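Sesbridge, September 2018

Sayegh releases Heteo 7, a simulation kit for two-armed kitchen tasks

Sayegh today released Heteo 7, the new version of its simulation kit for teams who train and test two-armed robots. The kit runs on an ordinary workstation and comes with 116 ready-made kitchen tasks, from clearing a worktop to moving food between a board and a pot.

Each task can be started with the objects in different places, and both arms can be driven by hand or by the customer's own software. Lighting and surface textures can be changed between runs.
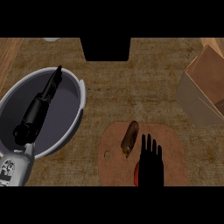
Does the kit need a real robot to be connected?

Everything runs in software, and a robot can be added later through the Trikeck connector, sold separately.

Heteo 7 also adds a replay tool - first shown to customers in June - which lets users step through a run and restart it from any point. Results are saved as plain files.

A single-seat licence costs £652 a year. Schools and colleges pay £277. Owners of the previous version can move to Heteo 7 at no charge until their current licence ends.

Orders and trial requests are handled by the Sayegh sales office in Sesbridge.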